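Handheld gripper sessions in people's homes: what belongs in the written rules?

Posted by Maeve Scanlon in Data Collection and Teleoperation

I look after the written rules for a small group that records household tasks with handheld grippers. Our people work in their own bedrooms and kitchens with a pair of grippers, one in each hand. The task this month is handling a T-shirt on a bed.
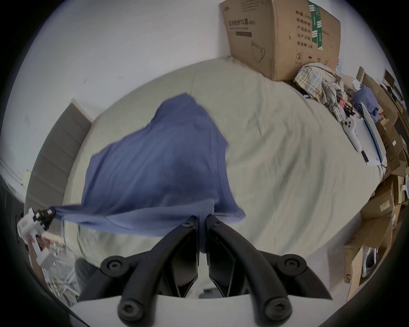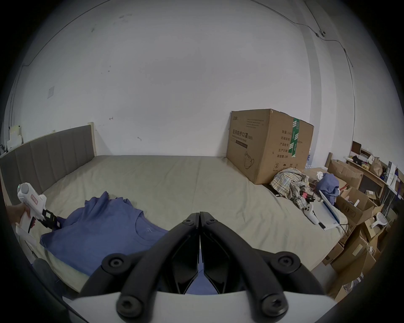

My trouble is with our room rule. The sheet we inherited from the Skoderbridge pilot says "clear the work surface and remove personal items before recording." It was written for a bench in a lab and it is one line long. In a home it gets read three different ways. One person strips the whole room. Another moves a few things to the side, and the bed still has a big mask carton against the wall, a game controller and a heap of plaid clothing on it while the blue shirt gets handled in front of them. Both people believe they followed the rule. Our reviewer then rejects the second set and the person is annoyed, and I can't say they're wrong.

We have 58 recordings waiting on a decision. Half the team wants everything rejected that has anything on the bed except the shirt. The other half says clutter is the reason we went into homes in the first place. I'd like to hear how other groups have written this down. I am mostly after these points:

Do you set a clear area, and how do you define it without making people carry a tape measure?
What has to leave the room no matter what?
Do you allow things to be moved between takes?
Who gets to reject a recording, and on what grounds?

I'm not asking about the gripper hardware or calibration. We have a separate sheet for that and it works fine.

dlkurley_ops
6 replies in this section

We went through this at Kurley, and the change that helped most was splitting the one line into two rules, one for safety and privacy and one for the task. They have different owners and different consequences. If you keep them in one sentence people will argue about both at once.

The safety and privacy rule is strict. Before the first take the operator checks the room for anything with a name, address, phone number or account number on it. Shipping cartons are the usual problem. The large print on a carton is normally just the product, and we let that go, but a shipping label gets turned to the wall or covered with plain tape. In your second picture there are several boxes with white labels down the right side. I can't tell from here whether any of them carries a name, and your reviewer shouldn't have to guess either. Our rule is that if it's a label, cover it. Same for mail, prescriptions, framed photos and screens that are turned on. Other people stay out of the room. Pets too.

Floor space also goes under safety. The operator needs a clear path along the side of the bed they work from. You are watching your hands and the gripper tips, and you will step on whatever is down there. We had a trip over a laundry rack in February and wrote that part the same afternoon.

The task rule is looser. We say the clear area is the object laid out flat plus one forearm on every side. For a T-shirt on a bed this comes to a good part of the mattress but nowhere near all of it. Everything outside the clear area can stay. Inside it there's the object, the surface and the grippers.

On moving things between takes, we don't allow it during a set. A set is all the takes of one task in one room on one setup. If something has to be moved, the operator ends the set, moves it and starts a new one with a new number. People complained for a week and then stopped.

For your backlog, I would not reject for clutter. Check labels first. Anything with a readable name or address gets blurred or pulled. Then look at whether the shirt or the gripper touches something that isn't part of the task. If it does, mark that take. Keep the rest. You can't hold people to a forearm rule you hadn't written when they recorded.

soler_nick

Just clear the bed. Takes two minutes. We did it with and without and the clean ones were easier to review. If you want clutter, add it on purpose later and write down what you added.

I don't see why you'd want somebody's laundry in there.

Maeve Scanlon

Thanks both. Nick, do you mean easier for the person reviewing, or did you see a difference in training? We have reviewers who get through clean rooms faster too, but I wouldn't write a rule on that alone.

soler_nick

Reviewing. Didn't get as far as comparing training.

pat_mandano

I agree with most of what the Kurley poster said. A few things from our side at Mandano.

The forearm rule is fine but people's forearms go in different directions. We ended up sending each operator a plain bath towel. Lay the towel down, put the object in the middle, move whatever touches the towel, take the towel away, record. We had 67 operators at the time and it cut the messages about "is this clear enough" down to nearly none. Use something bigger for bedding.

Be careful with clothes lying near a clothing task. A plaid shirt next to a blue shirt is no trouble for a person, but whoever labels the data needs to know which one is the object. We require the target garment to be written in the session notes by color and type, before the take, and any other garment has to be outside the clear area. If the second garment is close in color to the target, it leaves the bed. In your second photo there's dark blue clothing in a pile on the same bed as the blue T-shirt. Under our rules that pile would go.

Rejection: a single reviewer can flag but not reject. A second reviewer has to agree, and they have to name the rule by number. If they can't find a number, the recording stays in and the complaint goes to whoever owns the rules, so in your case you. We added 4 rules that way in the first year and dropped one.

Put the version number of the rules in every session record. When you change the wording, old recordings are judged by the old version.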